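We use cookies to improve your experience on this site. By continuing to browse you accept our cookie policy. Manage preferences | Accept

The working life of a grey bin

Storage bins are bought on volume and price, and written off on wear. The second figure is rarely recorded. At Hilthorpe, where returned household goods are sorted before resale, 3000 grey bins are in circulation, and in April the site began logging the condition of each one as it passed the wash station.

Wear falls into two groups. Scratches near the rim come from stacking and are mostly cosmetic. Abrasion on the floor comes from goods being dragged instead of lifted, and shows first as a cloudy patch towards the middle. Sloping panels suffer along the lower edge, where hard items slide down and stop.

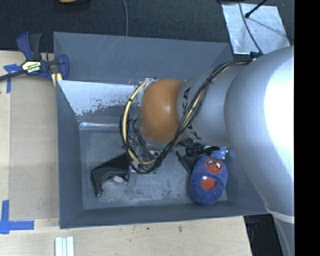 Mixed contents in a deep grey bin: a plush toy to the right, a black curved item to the left. Note the scuffed floor and worn panel.

Mixed loads are the awkward case. Soft toys do little harm to the surface but take up space and hide smaller pieces. Rigid items with narrow ends concentrate their weight on a small area and mark the floor each time the bin is tilted. Hilthorpe now limits a mixed bin to nine items, down from 16.

Curkness, which supplies the bins, quotes a service life of almost six years. The rival Skalotard range has a thicker floor and a higher price. A trial of loose liners from Dramani was stopped after the liners crept up the walls and trapped small parts underneath. Bins with floor abrasion only are kept in use for textiles. Those with a split at the rim are withdrawn.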